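Huaranga Playroom Project
Progress report to Nedatari, 1 October 2025
From Kaan Güler

Hi everyone,

It's been a busy stretch since my last update in May, so grab a coffee! The short version is that the tabletop play sets are on schedule and we still have money left (more on that further down).

You'll remember that the whole idea was a set of soft toys and simple dishes that kids could use for pretend meals and putting-away games. We started with way too many things. The first list from Lodier had 175 items on it, and I'm happy to say we've trimmed it to 151. Most of what went was stuff with fiddly parts, plus a tea set I was sorry to lose (it was so cute, but the lids drove me crazy).

The white bunny is still my favorite. It has pink inside the ears and a little orange and green felt decoration, and it looks great next to the pale green plate. We wanted colors that stand out on a white tabletop without shouting, and I think this pair does it. 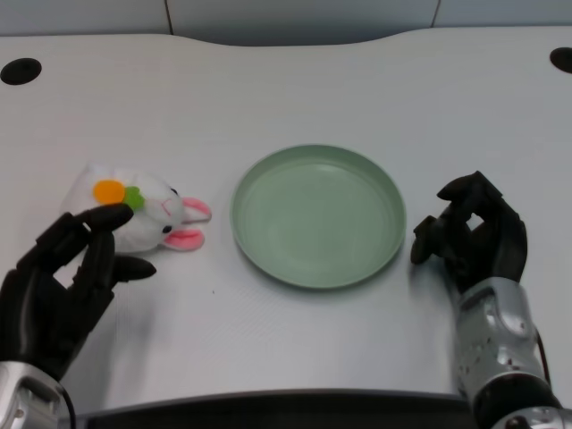
The plush bunny and the green plate on the white table.

The plates took longer than I'd planned. I went back and forth with Flemitix over the size, and in the end we picked the one where a small toy pretty much fills the plate. The raised rim stayed too. I did ask for a second color, a soft yellow, but the samples came back closer to mustard and I sent them back. We may try again next year if you're open to it.

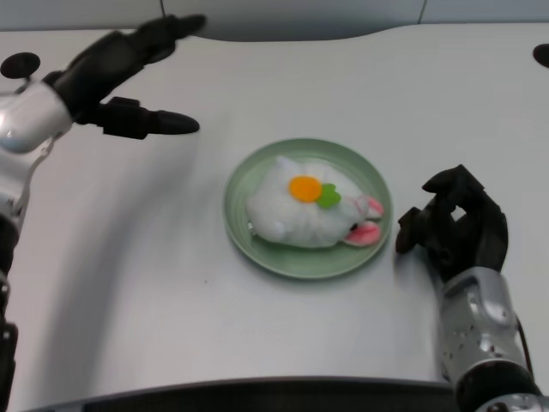

Now for the money. Of the $4,000 you set aside for toys and dishes, we've paid Lodier in full and the first Flemitix bill is settled. The second one comes once the last plates are delivered. I'd like to put whatever is left toward storage bins, if that's okay with you, as the current boxes are falling apart at the corners.

Still on my list: 14 soft toys need new care labels, and the instruction cards need another round of edits. The putting-away card is too wordy right now. I'm cutting it down to a couple of lines and a drawing.

Could you let me know about the bins before I place the next order? I'll send the updated item list as soon as the cards are done.

Thanks so much,
Kaan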